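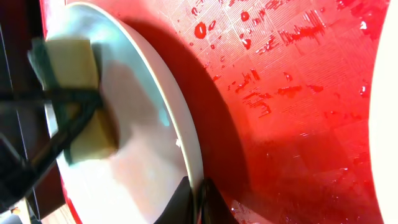
23rd November
By Guangming Peng, Tovden press desk
Reading time: 3 minutes

Tenants' group asks Nundilcombe to show its math on "eco rinse" dish soap claims

Tovden, a household spending group based in Nundilcombe, is asking the makers of concentrated dish soap to publish the tests behind their savings claims. The group says it has read a lot of labels this fall and has come away with very little it would call evidence.

The request follows a home trial in which 187 households agreed to wash their dishes with Flunumura, a concentrate sold on the promise that it "cuts rinse water in half." Of those, 178 kept a full diary. Tovden compared their water use with the same households' use in the weeks before, when they washed with whatever they normally bought.

The average drop was 3 percent. Half of the water, in other words, did not go missing.

"We would have been happy to find something," said Lihua Jia, who ran the trial. "Maybe there's a way of using it that gets you to half. If so, I'd like to see it written down, with the size of the sink and the number of plates. The bottle says 'up to,' and 'up to' covers zero."

Tovden is careful about its own numbers too. The diaries were filled in by the people doing the dishes, the trial covered only 15 days, and a few households had guests. The group does not claim its result is the last word, and says a proper lab test could well come out differently.

Jinlong Cheng, who handled the shopping side, was more bothered by price. The concentrate costs more per bottle, and the label suggests a small squirt per sinkful. Most diaries recorded a good deal more than that. "People squeeze until they see suds," Cheng said. "I do it myself. Any savings figure that assumes otherwise is a figure for somebody else's kitchen."

A second product, Bai, makes a softer claim about "gentler rinsing." Tovden left it out of the trial after failing to work out what the phrase meant.

The group has written to both makers asking for test methods, sample sizes and the name of whoever did the work. It will post any replies in December, in full, including the unhelpful ones. Until then its advice is to buy on price, use a basin if you have one, and turn off the faucet while scrubbing.

Press contact: Xinyi Xia, Tovden, Nundilcombe. Trial diaries, with names removed, can be requested from Jiahui Jia at the same office.

This site uses cookies to remember your settings. By continuing to read, you accept our cookie policy.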